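Visit to the Prirwood bag workshop
2021-08-30

Linden opened its Prirwood site to visitors for one day at the end of the summer, and I went along with Bart Van Hecke, who buys lunch gear for a school supply shop and wanted to look at the stitching. Parking is behind the building. The entrance is the green door, and the sign for it is easy to miss from the road.

We were given visitor badges and a short safety talk, then split into groups. Ours started in the cutting room.

Cutting
Fabric comes in on rolls and is laid out in layers on a long table. The cutter told us they had done 1,534 bag sets the week before, which was a normal week outside the school rush. Offcuts go into bins by color. Navy is the biggest seller and has a bin to itself.

Sewing
There are 2 sewing lines. The first does outer shells and the second puts in the lining and the zipper. The curved part of the zipper is the slow job, and new staff don't get to try it until January, when orders are low. It was loud in there and I missed some of what was said about thread. Bart asked about seam allowance and got a long answer, which he wrote down.

Stock room
Shelves to the ceiling, all labeled by hand. A bag model called the Navickas had just come in from the line, 300 to a pallet. The Prostari is an older design and is being run down. There were 466 of them left and they were on sale at the front desk for visitors.

Packing table
The last stop was a white table where lunch bags are tried out with food shapes. I liked this part best. The navy bag is a boxy one with a light gray panel low on the side, a silver lining, and a rope handle in gray braid. The zipper runs down over the front, so the top opens wide, and there is a round ring on the pull that is easier to get hold of than a flat tab. Two bananas were out next to it. Bananas are a good test for a lunch bag – they are long, they curve, and they bruise if they go in under anything heavy.

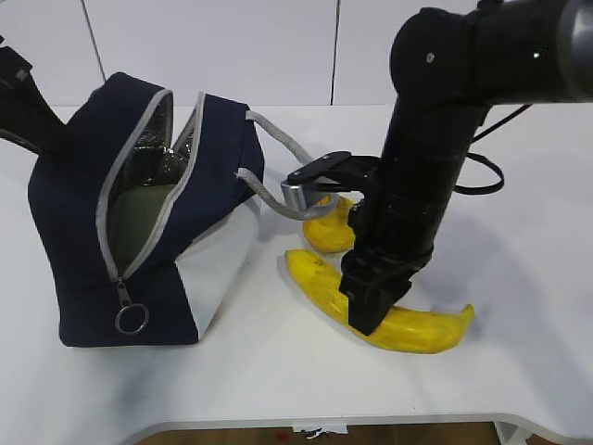 Getting there and prices
Entry was free, but you had to book a time. The tour took a little over an hour. Coffee was available in the break room and the sandwiches had run out by noon. Bart bought a Prostari and ordered samples of the Navickas in navy and gray. The next open day had no date when we asked at the desk.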